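Polling Place Safety and Access Checklist
Mussa Precinct, Nendar County
Completed by the precinct inspector, Wednesday, 6:15 a.m. walk-through before primary voting

Registered voters assigned to this site: 3288
Voting booths: 13

1. Parking and entrance
Accessible spaces marked: YES
Ramp clear and handrail firm: YES
Door opens to full width: NO
Comment: Door sticks before it is fully open. Propped for now. Building office has been told and will send someone before the noon rush.

2. Campaign signs
No signs inside the marked limit: NO
Comment: Two yard signs on the north lawn were inside the line. Moved them back to the sidewalk and noted it in the log. Recheck at midday.

3. Floors and walkways
Mats flat, no curled corners: YES
Extension cords taped down: NO
Comment: Cord to the Wirateo check-in tablets crosses the line of travel. Needs tape or a different outlet. Do not open the line until fixed.

4. Kitchen and side room
Exit through side room clear: YES
Dishes and racks kept off voting tables: YES
Comment: Ballots and supplies are not to be stored in this room.

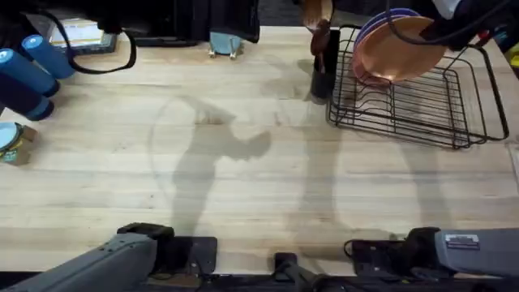
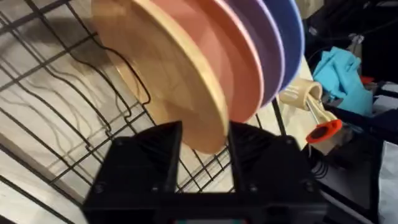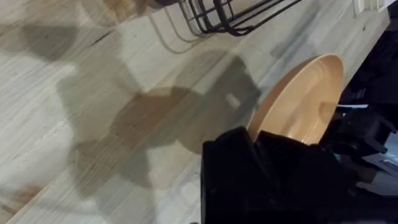
5. Voting booths
Legs locked: 12 of 13
Accessible booth at seated height: YES
Comment: Booth 3 has a bad leg latch. Taken out of use. Spare requested from the Lurkovia warehouse.

6. Ballot box and scanner
Seal numbers match the sheet: YES
Zero tape printed and signed: YES
Scanner cord out of reach of the line: YES
Comment: Second seal was hard to read. Checked twice with a flashlight.

7. Emergency items
Extinguisher tag current: YES
Exit signs lit: YES
First aid kit stocked: NO
Comment: Kit is out of large bandages. Occupancy card for the main room says 39, so keep the rest of the line in the hallway, along the left wall.

Open items at 6:15: 1, 3, 5, 7
Item 3 closed at 6:40, cord rerouted behind the check-in table.
Remaining items carried to the midday sheet.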